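Subject: Re: [musbridge-alumni] 1960s yearbooks

On 31st March, Mareike Ruppert wrote:
> Does anyone have the Musbridge College yearbooks for the years
> the Glee Club sang at Nendum Hall? The library set has a gap,
> and my aunt was club secretary for one of those years.

Mareike,

I have two of them. The club photo is on page 60 in the older one, with 19 members listed by last name only. There is a Ruppert in the second row. The officers are on the next page, but the secretary's name is smudged in my copy. 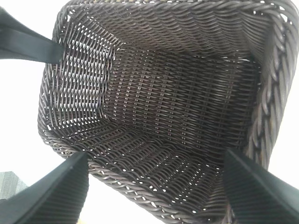
Musbridge College Alumni Association, Yearbook and Records Group

I can scan both pages and send them to you this week. For the missing years, try the Skimell Historical Society. They took six boxes from the old dean's office when it closed, and the list they gave us mentions yearbooks.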